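About Nurkix

Nurkix is a shellfish hatchery on Espinoza Inlet. We produce seed oysters and mussels for growers, and we run a small laboratory that tests water and shellfish samples for our own tanks and for other farms along the coast. We don't grow shellfish to market size and we don't sell to restaurants or the public.

We have 57 customers at present. Most are family farms with one or two leases. A few are larger companies that buy from us in spring and from other hatcheries for the rest of the year.

How we started

The hatchery opened in a former net shed at Dradivholm, at the head of the inlet. The three founding partners were all oyster growers who had been buying seed from a long way off and losing too much of it on the trip. The first season was run with second-hand tanks and a borrowed seawater pump. That year's seed went onto the partners' own leases.

The neighbours asked for some the next year, and the hatchery has been a separate business ever since. The partners still own it. Two of them still farm, and they pay the same price for seed as everyone else.

We moved out of the net shed when the present building was finished. The shed is now used for storing trays, mesh and spare pipe. The new building has the hatchery and nursery on the ground floor, and the laboratory, office and staff room upstairs. Visitors come in by the side door, as the front one opens straight onto the tank floor. 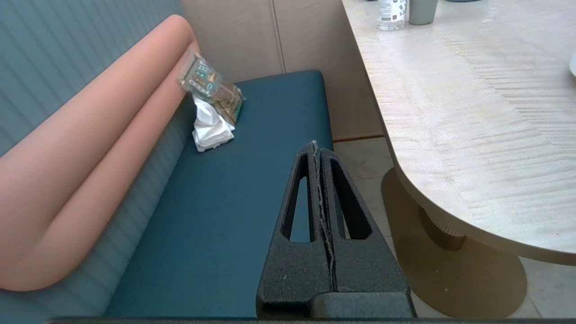 What we produce

Our main product is single-seed Pacific oyster, graded and sold in several sizes. Small seed is cheaper but needs a nursery system at your end. Larger seed can go straight into trays or baskets on the lease. If you are not sure which suits your site, ask us before you order. Growers with a lot of wave action or heavy silt usually do better with larger seed, even at the higher price.

We also produce mussel seed on rope, to order only. Mussel orders need to be in by August so we can plan the spawning.

Branum is the name of our selected oyster line. It comes from 86 families that we keep and breed from on a separate part of the lease. We select for survival first, then for shell shape, then for growth. Some growers would like us to put growth first and we understand why, but a fast oyster that dies in its second summer is no use to anyone. Branum seed costs more than our standard seed and we don't always have enough of it. Standing orders are filled first.

All seed is counted by volume. We take sample counts from each batch and send you the sheet with the delivery. If your own count comes out differently, call us in the same week and we will go through it with you.

How the hatchery works

Seawater comes in through an intake pipe well below the low tide mark. It is settled, filtered and treated with ultraviolet light before it reaches the larval tanks. In warm spells we also add buffering, as young larvae have trouble forming shell when the water turns acidic.

Broodstock are brought in from the lease and conditioned on a diet of cultured algae. Growing the algae is probably half the work of running a hatchery. We keep several species going all year in bags and cylinders, with starter cultures held in the laboratory. A crashed algae culture can cost us a week, so we keep duplicates of everything.

The larvae swim for two to three weeks before they are ready to settle. We check them every day, and slow batches are thrown out. After they settle, the spat go into upwellers in the nursery until they are big enough to grade and ship. We ship on Mondays through Wednesdays so that nothing sits in a depot over a weekend.

The laboratory

The laboratory was set up to look after our own stock. Other farms began dropping off samples, and it is now a regular service with a price list. We test for salinity, pH, alkalinity, dissolved oxygen and the common bacteria that cause trouble in larvae and young seed. We also do condition index on adult oysters.

We are not a food safety laboratory. Samples for harvest approval have to go to an accredited laboratory, and we can't issue paperwork for that purpose. Please don't leave those samples with us.

Drop-off is on Thursday morning, before 11 am. Water samples should be in clean bottles filled to the top, kept cool and labelled with the site and the time you took them. Shellfish should be alive and wrapped in damp cloth, not sitting in water. Results are sent by email. If something looks serious we will phone you before the report is written up.

Our people

There are six of us on permanent staff, covering the hatchery, nursery, algae room, laboratory and office. Most of us can do at least one other person's job, which matters in spawning season when the hours are long and somebody always seems to have a cold. We take on extra hands for grading in spring and early summer. No experience is needed for that work, but you do need gumboots and a reasonable tolerance for standing in a cold shed.

We also take one student placement each year. Placements suit people studying aquaculture, marine biology or a related trade course. The student works through every section of the hatchery and gets a small project of their own, usually to do with algae or larval feeding. Placements are paid at the same rate as seasonal work. Applications go to the office, with a short letter and the name of someone who has taught or employed you.
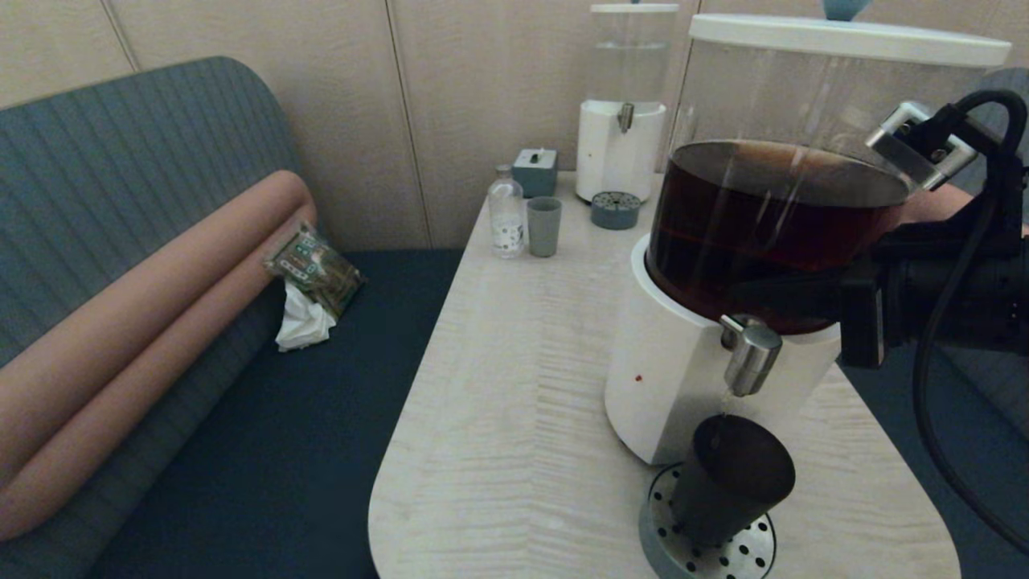
Biosecurity

Disease moves with seed, gear and people, and a hatchery that ships to many farms has to be careful. Each batch is tested by an outside laboratory before it leaves us, and we hold the seed until the result is in. This sometimes delays an order. We won't ship early, whatever the tides are doing at your end.

We don't accept shellfish from other sites into the hatchery building. Samples for the laboratory go up the outside stairs and never cross the tank floor. Used trays and bags can't be returned to us unless they have been cleaned and fully dried, and we would sooner you kept them.

The inlet

Espinoza Inlet is a working waterway, with shellfish leases, a boat ramp and a small fishing fleet. Our discharge water is settled and treated before it goes back, and we record what we pump in and out. Those records are kept at the office and neighbours are welcome to look at them. Pump noise was a problem in our first year in the new building. The pumps have since been boxed in, but if you live nearby and something sounds wrong at night, please tell us.

Visiting

Growers who buy from us can visit by arrangement at most times of the year outside spawning season. School and club groups can be booked in during the quieter months. Groups see the nursery and the algae room and can look at larvae under a microscope upstairs if any are available. The larval tanks are closed to all visitors.

If you have been on another shellfish farm or in another hatchery that day, let us know and we will find another date. Closed shoes are required, and there is a footbath at the door.

Parking is on the gravel beside the old net shed. Please leave the ramp clear - the seed truck needs it.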